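Accueil Atelier Pinces et outils Pièces détachées Notices Panier Contact

Pince à main Cisevine 4, à monter soi-même 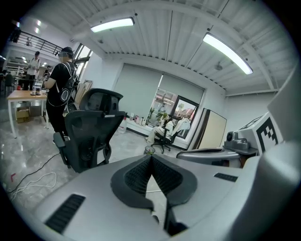
La Cisevine 4 dans l'atelier partagé : mors en V à face texturée, carter gris clair, bloc marqueur à droite.

La Cisevine 4 est une pince portative que l'on tient dans la main et que l'on construit soi-même, à la maison ou dans un atelier partagé. Elle est proposée par Pokulham en kit complet ou en kit sans électronique. Le dessin des pièces est ouvert à ceux qui ont acheté le kit, et chacun peut imprimer à nouveau une pièce cassée sans nous demander la permission.

Nous avons commencé ce projet parce que nous voulions montrer des gestes à un bras de table sans programmer chaque mouvement. On prend la pince, on fait le geste, la caméra et le marqueur enregistrent la position, et ensuite le bras refait le geste avec la même pince montée au bout. La première version était trop lourde et fatiguait le poignet. La version 4 pèse 400 grammes sans la batterie et se porte une bonne partie de l'après-midi.

Ce que contient le kit complet

Le carter en deux coques, imprimé en gris clair.
Deux mors en V avec leurs faces texturées déjà posées.
Le bloc marqueur blanc et sa planche de motifs en noir et blanc.
Le support mécanique gris et son embout rond noir.
Un moteur avec réducteur, un capteur d'ouverture et la carte de commande Idard.
La visserie, dans un sachet fermé, avec quelques vis en plus.
Un câble d'alimentation et un câble de données.
La notice de montage en français et en anglais.

La batterie n'est pas fournie. La notice donne la tension et le type de connecteur, et on trouve ce modèle sans difficulté dans les magasins de modélisme. Il faut aussi prévoir un ordinateur pour recevoir les images et les positions.

Caractéristiques

Masse : 400 g sans batterie
Course des mors : 40 mm
Nombre de pièces imprimées : 4 grandes et un petit lot de cales
Carte de commande : Idard, version de mai
Matière du carter : PETG
Alimentation : par batterie ou par câble
Adaptateur pour bras de table : Saarinen, vendu séparément
Référence de la notice : 1,078

Les mors

La forme en V a été choisie pour les objets ronds et allongés : un flacon, un manche de tournevis, un tube. L'objet descend vers le fond de l'encoche et se centre tout seul, ce qui est très agréable quand on ne le présente pas parfaitement. Pour les objets plats comme une carte ou une feuille rigide, le V est moins bon. Nous vendons des mors droits pour cet usage, et le changement demande seulement de retirer deux vis.

La face texturée est souple et s'use. Chez nous, on la remplace lorsque le relief devient lisse au milieu. Ne pas la nettoyer avec un solvant. De l'eau tiède avec une goutte de savon suffit, puis on laisse sécher à l'air avant de refermer les mors.

Le marqueur

Le motif carré noir et blanc est collé sur un bloc blanc, à côté du carter. Il doit rester bien plat. Si un coin se décolle, la position calculée commence à trembler et on cherche longtemps la faute dans le logiciel, alors qu'elle est dans la colle. C'est arrivé à plusieurs clients et à nous aussi.

La planche contient plusieurs motifs avec des numéros différents. Pour travailler avec deux pinces dans la même pièce, il faut coller un motif différent sur chacune et déclarer les deux numéros dans le fichier de réglage. Une impression sur papier mat convient mieux que le papier brillant, qui renvoie la lumière des tubes au plafond et efface une partie du dessin à certains angles.

Montage

Le montage se fait en une journée pour une personne qui a déjà construit une imprimante ou un petit robot. Pour un premier projet, comptez plutôt un week-end, et ne faites pas l'électronique le soir quand vous êtes fatigué.

Commencez par la mécanique, sans le moteur. Les deux mors doivent se déplacer librement à la main sur toute la course. S'il y a un point dur, il vient presque toujours d'un reste de support d'impression dans la glissière. Une lime fine l'enlève en quelques passages. Ne graissez pas avant d'avoir trouvé ce point dur.

Posez ensuite le moteur et serrez les vis en croix, sans forcer. Les inserts en laiton tiennent bien, mais le plastique autour peut se fendre. Le capteur d'ouverture se règle mors fermés : on tourne la petite came jusqu'à ce que la diode s'allume, puis on bloque.

La carte Idard se place dans la coque du bas, les connecteurs tournés vers l'arrière. Faites passer les fils dans la rainure prévue. Un fil pincé entre les deux coques ne se voit plus quand le carter est fermé. Avant de visser la coque du haut, faites un essai complet d'ouverture et de fermeture, avec l'alimentation par câble.

Vérifiez enfin que les fentes d'aération sont libres. La carte chauffe un peu pendant l'enregistrement et le carter doit laisser passer l'air. Évitez de les couvrir avec une étiquette ou un ruban adhésif.

Utilisation dans un atelier

La pince n'a pas besoin d'une pièce spéciale. Il faut de la lumière assez régulière, un sol dégagé et une table à bonne hauteur. Le grand ennemi est la fenêtre en plein soleil dans le dos de l'objet : la caméra règle son exposition sur le dehors et les mors deviennent sombres. Baissez les stores ou tournez la table.

Les câbles au sol demandent un peu d'attention quand on marche en regardant ses mains. Avec la batterie, ce problème disparaît, mais l'autonomie limite la séance. Nous conseillons d'avoir deux batteries et de les changer entre deux séries de gestes, jamais au milieu d'une série.

Dans un atelier partagé, prévenez aussi les autres personnes avant d'enregistrer. La caméra a un grand angle et prend une bonne partie de la pièce. Le logiciel peut flouter les visages après l'enregistrement ; cette option est désactivée au départ et s'active dans le fichier de réglage.

Monter la pince sur un bras

L'adaptateur Saarinen se fixe sur le support gris, à la place de la poignée. Il convient aux bras de table qui acceptent la masse de la pince au bout, en gardant une marge. Vérifiez ce point dans la documentation de votre bras avant la commande, car nous ne reprenons pas les adaptateurs déjà percés.

Après le montage, il faut refaire l'étalonnage entre la caméra et le marqueur. Le programme fourni guide cette opération avec des messages courts. On déplace le bras dans plusieurs positions, on confirme chaque fois, et le fichier est écrit à la fin. Gardez l'ancien fichier dans un autre dossier, il sert quand on remet la poignée.

Sécurité

Le moteur est petit mais il serre assez pour faire mal à un doigt. Coupez l'alimentation avant de toucher aux mors. Le kit est destiné aux adultes et aux jeunes accompagnés par un adulte. Il ne s'agit pas d'un appareil industriel et il n'est pas prévu pour fonctionner sans surveillance.

Questions que nous recevons souvent

Peut-on imprimer le carter dans une autre couleur ? Oui, bien sûr. Évitez seulement le blanc brillant près du marqueur, pour la même raison que le papier brillant.

Peut-on utiliser du PLA ? Pour les coques, oui. Pour les pièces qui touchent le moteur, nous le déconseillons, il se déforme avec la chaleur.

Existe-t-il une version pour gauchers ? La poignée est symétrique. Le bloc marqueur se trouve à droite et certains gauchers préfèrent le déplacer. Le fichier de la coque inversée est dans le dossier de téléchargement, avec les cales qui correspondent.

Les mors de la version précédente sont-ils compatibles ? Non, l'écart entre les vis a changé. Nous gardons encore un petit stock d'anciens mors pour les personnes qui en ont besoin.

Livraison et pièces détachées

Les kits sont préparés à la commande. Chaque pièce imprimée est contrôlée à la main et la glissière est essayée avant l'emballage. Les mors, les faces texturées, la planche de marqueurs et la visserie se commandent aussi séparément, sur la page Pièces détachées. En cas de pièce manquante, écrivez-nous avec la référence de la notice et une photo du contenu de la boîte, nous envoyons la pièce par courrier simple.

Page mise à jour le 12 décembre 2021.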